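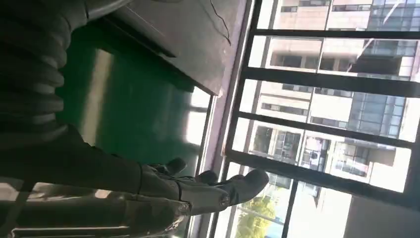
We've had the Gunex hand on our sorting bench at Olholm since January, and I've gone from grumbling at it to saving it a spot by the window. So, a review!

My job is repacking small parts for Andala, and before this I did every tray myself. Now the hand takes the plain ones and I get the fiddly stuff, plus all the checking. On a good shift it gets through around 65 trays, and my wrists are so much happier for it – I used to go home and not want to hold a fork.

Gripes? Setup took us 4 days, and the manual reads like it was translated twice. It drops anything shiny (well, nearly anything). And I do miss the chatting. We used to work two to a bench, and now my old bench partner is over in shipping learning labels, which she likes, but lunch is the only time we talk.

Same pay, by the way, and 30 hours of paid training, so ask for that before yours arrives. We got the Kyriakidis service plan too and they pick up the phone fast.

Four stars from me – I'd give it five if it could handle foil bags.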